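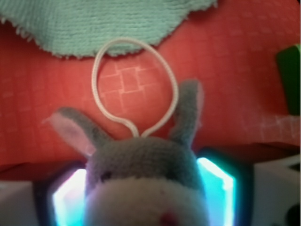 June, after supper: what the money is for

I have been at the kitchen table with the Verumeck quote for so long that my tea has a skin on it, so I may as well write it all down. The fingers are the part I keep going back to. They want $835 a pair, and we need 2 pairs if Putbridge is going to have its own arm (and it should, poor Putbridge, they've been sharing ours since winter!). Dantas sells a plainer finger for a good deal less, but then there's the adapter plate, and the freight, and I do so dread another argument over freight.

I'm also putting in for more soft things, cloths and small plush toys and the like, as they cost next to nothing and I'd like the arm to have plenty of them to practice on. 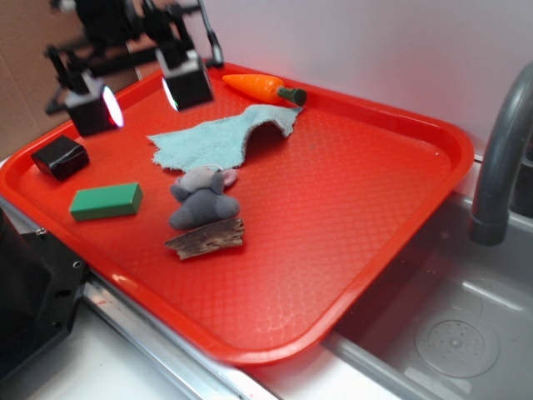 Pudine wrote back before I'd even finished my column of figures, saying that the fingers could wait and the spare cables couldn't, and that 7 weeks was the soonest anything would ship in any case. Well, I suppose that's fair. I've moved the cables up and put down 5 of them, and tomorrow morning I'll ask Dantas about the plate again.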